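Supplier minimums and final guest numbers for May receptions
Festura Members' Forum > Planning and Coordination > Contracts
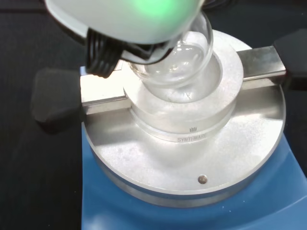

This website uses cookies to improve your experience. By continuing to browse, you accept our cookie policy.

E_Ortner
Opened 3 October 2025

I would welcome the views of members on the treatment of final guest numbers in catering agreements. Our agency is coordinating a wedding reception at Donimberg next May. The couple signed for 300 guests. They have now informed us that they expect 200, and they have asked that the catering balance be reduced accordingly.

The venue's catering partner, Danko, has replied that the agreement sets a minimum at the number first signed for, and that no reduction is available. The sum in question is 3425, excluding service. The clause reads as follows:

"The Client shall confirm final numbers in writing. Final numbers may exceed but shall not fall below the contracted number, save by agreement of the Caterer."

My questions are whether members regard this clause as customary, and whether an agency should press for an exception this far ahead of the event. I should add that the couple did not use our services when they signed. We were engaged afterward.

Edeltraud Ortner

MThaler

The clause is customary in this region and I would not describe it as unfair. A caterer declines other bookings for the date on the strength of the contracted number. Danko is entitled to rely on it.

I would advise your clients in writing that the balance is owed in full, and would ask whether its value may be applied to something else. Many caterers will agree to an upgraded menu or a late supper. That request is generally better received than a request for money back.

M. Thaler

K. Thambiah

I must respectfully disagree with the previous reply. The words "save by agreement of the Caterer" were placed in the clause for a purpose. With seven months remaining, no food has been ordered and no staff have been assigned. A caterer who refuses even to discuss the matter at this stage is treating a minimum as a penalty.

In our office we ask for a sliding scale in every agreement. A reduction of a third would be accepted up to six months before the date, a smaller one up to three months, and none after that. Wutgate accepted these terms for two of our receptions without difficulty.

MThaler

Wutgate is a larger house and can fill a date at short notice. Donimberg has one hall. I do not believe the comparison assists Ms. Ortner.

A sliding scale is sensible when it is written into the agreement before signature. It was not written into this one.

K. Thambiah

That is accepted as to the contract. It does not prevent a polite request.

Jonas Danzer

I write from the venue side, although not from either of the venues named above.

When an agency sends us an early reduction, we look first at whether the room is still the right one. A hall laid for 300 feels bare with 200 seated, and the couple are often happier with a different floor plan. If the venue can close off part of the hall, the caterer needs fewer service staff, and there is then a real saving to be shared. I would therefore suggest that Ms. Ortner speak with the venue's events office before writing to the caterer again.

I would also ask whether the figure of 200 is firm. Our records for last season show one reception where the family reduced the number early and then restored 98 guests in the final month. The caterer charged the late rate for each of them.

Esmaeil Zamani
Moderator

Members are reminded that the forum does not provide legal advice. Clauses may be quoted for discussion, but the names of clients must be left out. Ms. Ortner's post complies with this rule.

Speaking as a planner, I am closer to Mr. Thaler on the contract and to Mr. Thambiah on the approach. A request costs the couple nothing. It should come from the agency, be made once, and state clearly what is proposed.

E_Ortner

I thank all members for their replies. The figure of 200 is not yet firm, as invitations to the groom's relatives abroad have not been answered. I will ask the couple to delay any formal notice until they have a reliable list.

I have written to the events office at Donimberg regarding the floor plan and have requested a meeting at which Danko will also be present. The late supper has been mentioned to the bride's mother, who is in favor of it. The couple would still prefer the refund.

MThaler

They should be told plainly that they may not receive it.

Recent topics
Deposit schedules for outdoor ceremonies
Overtime charges for musicians after midnight
Wording for a change of venue notice
Chair covers: rental or purchase
Seating plans for divided families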